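Ticket: Block not released at cup, gripper reports open
Project: Devarero pick and place cell
Queue: End effector
Priority: 2
Status: Open, workaround in place

Summary

The place routine finishes without an error, the finger position reads open, and the block goes back up with the arm on the retract. It is usually stuck to one finger. The controller logs a successful place and starts the next cycle, which then closes on a block that is already in the fingers at the wrong height. On the last run the arm tried to go down to the pick point in that state and tripped the force limit.

Setup

Two-finger parallel gripper, printed fingers, Podeo driver board, Jandora sequence software on the cell PC. Wrist camera running throughout. Target is the black cup on the teal surface. The job is to bring the orange block to the cup, let go and retract.

Log

09:40. Fault reproduced on cycle 6 after a cold start. No alarm. Arm retracted with the block on the left finger. Removed by hand with the cell in safe stop.

10:05. Checked the position feedback against a feeler gauge with the fingers open. Reading agrees with the gauge. Encoder ruled out.

10:30. Stepped through the place routine by hand, one waypoint at a time, and saved wrist camera stills as we went.

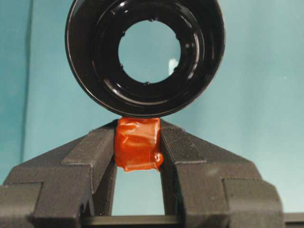

Wrist camera, block held between the fingers at the black part.

The block is wrapped in tape, and on the lower right there is a loose flap that stands out from the side. The tape is creased all over, so the contact faces are not flat. Two possible causes from this: adhesive at the edge of the flap touching a finger, or the flap itself folding round the fingertip when the grip closes. Either would explain why the feedback is correct and the block still comes away with the arm.

11:15. Grip force reduced by one step. Fault still present, less often. Put back to the original value, as the lower setting let the block turn during the approach.

11:50. Release opening increased by 2 mm in the Jandora recipe. No change. The block stays on one finger however wide the other one goes.

13:20. Went back over the contact area. Each finger has a rectangular pad near the tip with a fine grid texture. If tape is being pressed into that grid under load, opening the fingers will not clear it.
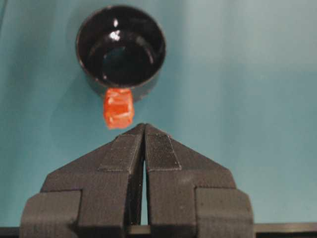
Pads wiped with alcohol and left to dry before the next test. The first cycles afterwards were clean, then the fault came back, which points to residue building up on the pad surface. Finger geometry is not suspected at this stage. Both fingers are from the same Lacroix print batch as the spare set and measure the same.

14:45. Cycle counter on the cell stands at 2,935. The pads have not been changed in that time according to the maintenance sheet.

Workaround

Pads to be wiped at the start of each shift. A short pause and a small sideways move have been added after release — this is a stopgap and costs cycle time. Do not clear a stuck block while the arm is enabled. Use safe stop first.

Outstanding

Re-wrap the block with the tape end trimmed and pressed down flat, then repeat the test with the original recipe.
Fit the spare pads and compare.
Ask Podeo whether motor current on release can be read out. A check on finger position alone cannot tell that a block has stayed behind.
Add a wrist camera check before the sequence is allowed to report a good place. Until that is done, the place count in the Jandora log should be treated as cycles attempted.

Ticket stays open pending the spare pads.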